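Teaching by hand: kitchen work moves to the simulator

The Orkley group has finished the first block of remote-controlled demonstrations for its kitchen project. The set holds 302 demonstrations, of which 175 passed checking and will go into training. The rest have been kept but marked, mostly for long pauses or for a grip that was started again part-way through.

All of the work so far has been done in simulation. An operator sits at a desk with a hand controller and steers the arm through a rendered kitchen, opening and closing the gripper with a trigger. The simulator records the joint positions, the gripper state and the camera views together, so each demonstration can be played back later from any of the saved views.

Sunita Abernathy, who runs the sessions, has asked operators to slow down near handles. Several early demonstrations came in fast and at an angle, and the policy trained on them copied the habit. The new guidance is to line up first, pause briefly, then close in a straight line. Operators should also use the view from the gripper for the last part of the approach and the room view for everything before it.

Eleven tasks are on the list. Cupboard doors come first, followed by drawers, then moving items along the worktop. New operators still do a practice hour on the Gidar controller before anything they record is kept. Those who have only used the older Vostard one will need to do it too, as the trigger works the other way round.

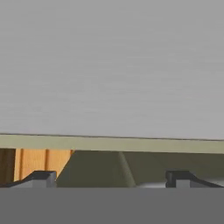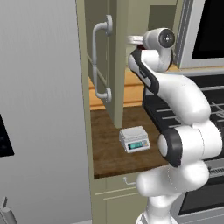

ORKLEY, 7 Apr 2022

Both views come from the simulated kitchen, one looking out over the gripper fingers and the other showing the arm by the cabinet with the long bar handle.

The next block starts once the checking script has been updated. Anyone who would like a session should write to Sunita with the times they can do. The notes for operators are in the shared folder under Engelhardt, and the section on handles has been rewritten, so please read it again before you book.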